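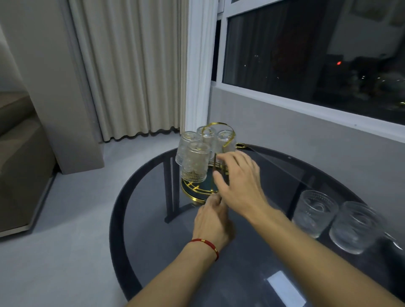

*Four glasses on the gold wire rack.*

# Tallberg Home Backup Box

I've been selling these little boxes since April and I still get the same question by email every week: "Why would I want one when all my stuff is already in the Cloud?" Fair enough! I asked it myself before I took them on.

The Tallberg is a small network drive that plugs into the back of your router and pulls down a copy of whatever you keep online (mail, calendars, photos, shared folders). It does this overnight, so you won't notice it hogging your connection. If your account gets locked, or your provider shuts up shop, you've still got the lot sitting on a shelf at home.

I run mine with a Culta mail account and a big messy Trullari photo library. The first copy was painfully slow – 1,469 folders, and I do wish I'd deleted a few first – but after that it only fetches what's changed, and most nights it's finished before I've brushed my teeth.

**What you get**

- The box itself, with 2 drives already fitted
- Power lead and a short network cable
- Printed setup sheet (I rewrote it, the maker's one was dreadful)
- 6 months of email help from me

**Setting it up**

Plug it in, wait for the light to stop blinking, then type the address on the sticker into your browser. You'll be asked to pick a password. Please pick a proper one, and write it down somewhere, as I can't get it back for you. Everything on the drives is scrambled with it.

Then you add your accounts one at a time. Each provider will pop up its own page asking if you're happy to let the Tallberg read your files. Say yes to reading and no to changing or deleting; it doesn't need either of those.

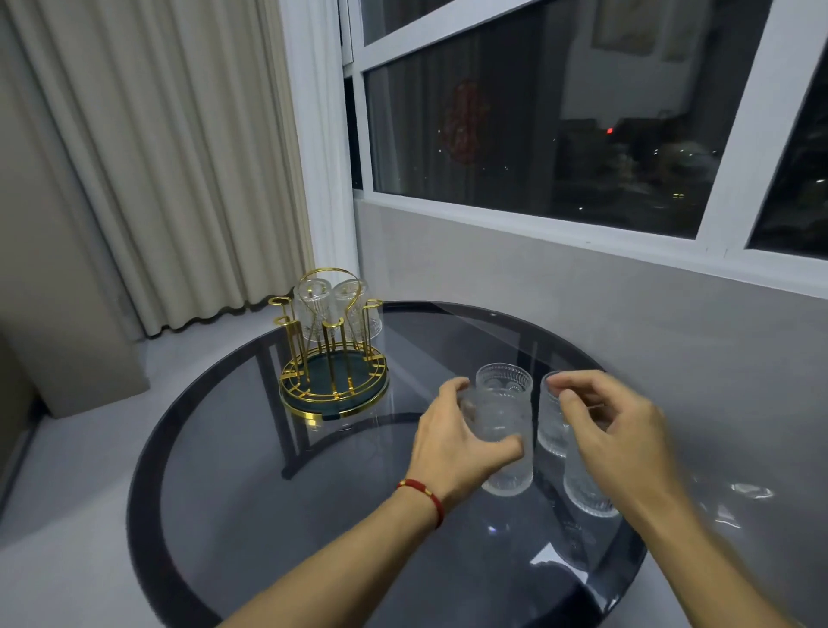 *Textured tumblers, round glass-topped table.*

**Things I'd want to know before buying**

It's a copy, so a fire or a burglar could still take it. Keep your online accounts going as well. It won't fetch files that other people have shared with you unless you save them to your own folders first, and that one catches a lot of people out (me included). There's a fan, too. I don't mind it in the hall but I wouldn't sleep next to it.

It doesn't work with the Spahić office suite yet. The maker keeps telling me it's coming, and I'll put a note on this page when I've tried it myself.

**Ordering**

The price is £103 with postage inside the UK. I pack them all myself, so if you need yours by a certain day do drop me a line before you pay.

Page last updated 22/12/2019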